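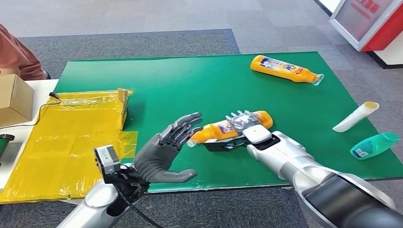

Storport Work Board, green: review

The Storport board was tested over three months in the activity room at the Flallgate centre, where it was laid flat on a tabletop and used for sorting and handling small household items, chiefly plastic bottles and tubes of lotion.

The surface is one plain colour, and orange or white packaging is easy to pick out against it. Round bottles placed on their sides stayed put during normal use, although they rolled when the table was knocked. Spilt lotion came away with a damp cloth. One spill left overnight left a faint mark.

The board is awkward for one person to carry and has no handle. Staff at Dhillon House, who have the same model, reported a slight curl at one corner after 10 weeks of upright storage. Ours has been kept flat and shows none.

At £177 the price is high for a plain board. It is recommended for rooms where it can be left out.

Rating: 7 out of 10

Reviewed by Manju Tomar, Equipment and Supplies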